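Robotics Lab Handout 4: Good practice for bottle and cup handling
Course lead: Despina Vlachopoulos
Revised 5 September 2026

These rules apply to every two-arm session at the Rosumcombe lab. Read them before you book time on the arms. 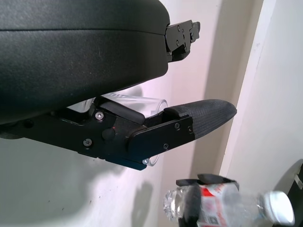
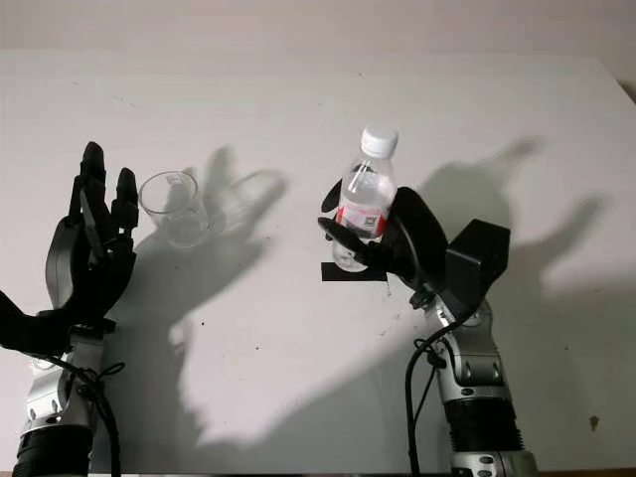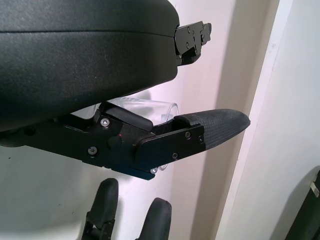
Clear plastic bottle and clear plastic cup, white surfaces.

1. Keep the cap on any bottle an arm is holding.
2. Grip limit for thin plastic cups is 2 newtons. Do not raise it without asking Savvas Zacharopoulos in room 363.
3. Arm speed stays at or below 200 mm per second while both hands are near each other.
4. Check cable slack at the wrist before each run - a loop that catches on a joint is a stop condition.
5. Clear plastic is hard for the cameras. Log every missed grasp, even small ones.
6. Stay outside the marked line until the arms are parked.

Logs go in the Lambrakis folder by the end of the session.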